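Starkalon Control Suite: Set-Up Guide
Section 4. Wrist Camera Exposure and Two-Arm Grasp Planning

This section covers the perception and planning settings for a two-arm cell. Finish Section 3 (arm calibration) first. You need the Starkalon console, the Irkent planner and a user account with edit rights.

4.1 Set the wrist camera exposure

The wrist cameras ship with automatic exposure turned on. Auto mode works for mixed scenes but does poorly with white parts over a dark work surface. The part washes out, the edge detector loses everything inside the outline, and the planner is left with one border to work from.

1. In the console, open Perception > Cameras and select the wrist camera you want to adjust.
2. Open the gripper fully and jog the arm until the near edge of the part runs across the upper part of the live view. Both fingertips should stay in view.
3. Turn off Auto Exposure.
4. Set Exposure Time to 1000 microseconds and click Apply.
5. Check the live view. If the face of the part is still almost pure white, lower the value in small steps until shading shows along the edge.
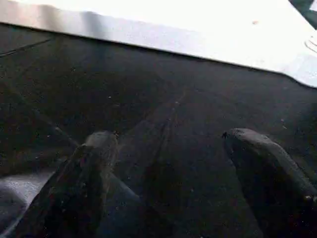
6. Click Save to Profile. Give the profile a name that includes the part color.
7. Repeat for the other wrist camera. The two cameras do not share a profile unless you link them.

Note: Small light specks on a dark surface can be picked up as corner features. Set Minimum Feature Size to 19 pixels before you consider raising the detection threshold. A high threshold also removes real corners.

Note: The finger mask is built with the gripper open. If you change the fingers, rebuild it under Perception > Masks.

4.2 Assign grasps to each arm

The planner treats a two-arm hold as one closed chain. Once both grippers have the part, neither arm can move alone without loading the joint between them. Each arm therefore needs a role.

1. Open Planner > Tasks and load the task file for your assembly. The sample file is Motstead_frame.
2. Set one arm to Hold and the other to Guide. The Hold arm takes the frame. The Guide arm takes the pole near its base.
3. Draw both grasp regions close to the fitting. A grasp high on the pole gives the Guide arm too much leverage.
4. Turn on Closed Chain. The planner now rejects any path that changes the distance between the two grippers by more than 2 mm.
5. Click Preview and step through the path. Look for places where the elbows come close to each other or to a second pole.

CAUTION: Keep hands and tools out of the cell during the first run of any new task. The Preview checks the arms against the model only. It does not know about cables, floor coverings or anything else you have not added.

6. Set Speed to Low and run the task up to the first stop.
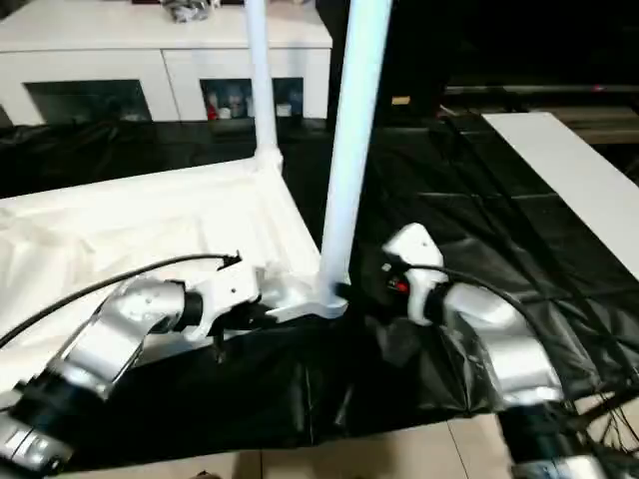

7. With the task paused, open the Force panel and compare the two wrist readings. They should be close to equal and opposite once gravity is taken out. If they are not, release the Guide gripper, correct its grasp region and run the step again.
8. Check that the cables have slack at every joint. Add a cable envelope under Planner > Collision if one pulls tight.
9. Save the task. The Awwad log viewer records each saved version with the user name and the exposure profile in use.

4.3 If the planner finds no path

Error P2, "Chain cannot close": the two grasp regions are too far apart for the arms to reach together. Move the Guide region toward the fitting.

Error P5, "Part pose uncertain": the wrist camera and head camera disagree about the part. Go back to 4.1 and check the exposure on both wrists, then run Relocate Part.

The cell configuration file is read only at startup. Restart the planner after any edit to it.

Section maintained by Melahat Sarıgül. Last revised in May.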